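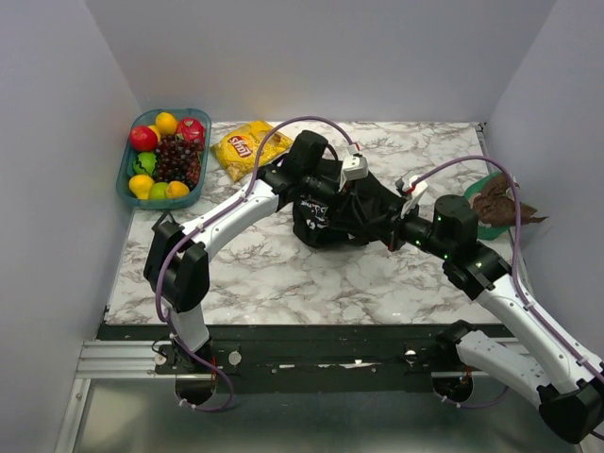 Ticket 611, cheese scone recipe, reopened by So-ying Chiu. Three people have now told me the scones come out flat and greasy, and the reply on file is "check your oven". I did check it. The oven thermometer agreed with the dial, so I'd like that crossed off. Mhairi Paterson's second theory was that fruit kept near the dough gives off something that stops it rising. I can't see how a lemon and a bunch of grapes on a teal tray would flatten a scone from the other end of a worktop, and I'm not spending flour on it.

**What the recipe says**

- 300 g self-raising flour
- 18 g baking powder
- butter, cheese, milk, mustard powder, pinch of salt
- bake until golden

**What I tried**

1. Followed it to the letter. Flat, with a soapy taste at the back of the tongue.
2. New tin of baking powder, as Nabil Hourani suggested. Same result, so the "stale powder" reply can go too.
3. Cut the baking powder to one level teaspoon. Better height, soapy taste gone, still greasy underneath.
4. As 3, with the butter grated in straight from the freezer. Decent scones. Slightly pale.

**Comment, Chih-ming Su**

The 18 g may be left over from the café batch, which used 900 g of plain flour. Somebody cut the flour down, switched it to self-raising and left the powder alone. I haven't found the old card yet.

**Comment, So-ying Chiu**

Plausible, but it doesn't explain the grease. The recipe says "soft butter" and I think that's simply wrong for rubbing in. Before we change it I want someone else to bake version 4, in a different kitchen, with whatever cheddar they normally buy. One good tray from me proves very little.

**Comment, Mhairi Paterson**

Baked version 4 this afternoon. Rose well. Bottoms a bit oily, though I used a very mature cheddar. Still think my oven runs cool.

**Status:** open. Baking powder line corrected to one level teaspoon. Butter line waiting on a second test with mild cheddar. Please don't close this with "works for me" again.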